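I finally made the green tomato chutney!

Every November I end up with a windowsill full of tomatoes that never turned, and every November I let them go wrinkly and then feel bad about it. This year my neighbor Anjana Sarkar caught me over the fence and handed me her aunt's recipe on the back of a seed packet, and I am so glad she did. I've already eaten it on toast, on eggs and (don't judge) straight off the spoon at 11 at night.

It's very forgiving. You want 3 pounds of green tomatoes, a couple of onions, a big knob of ginger, brown sugar, cider vinegar and as much chili as you can stand. Chop everything small, because big chunks stay kind of squeaky. Then it all goes in one pot and bubbles away until a spoon dragged across the bottom leaves a trail. Mine took most of the afternoon and the whole house smelled amazing, even upstairs!
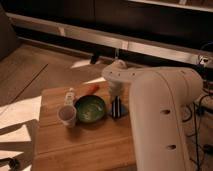 Green bowl, paper cup and the good wooden board.

The mustard seeds are the part I'd never have thought of. You fry them in hot oil until they pop, then tip them in at the very end, and wow, what a difference. Put a lid on the pan, though. I was finding them behind the toaster for days.

I got five jars out of it and have already promised two away. Dinesh Wanigasekara from my allotment group says it needs to sit for a month before it tastes right, and I'm sure he knows what he's talking about, but I opened mine the next morning. Next up is his lime pickle, if I can talk him out of the recipe. Has anyone tried the chutney method with green peppers? I have so many green peppers.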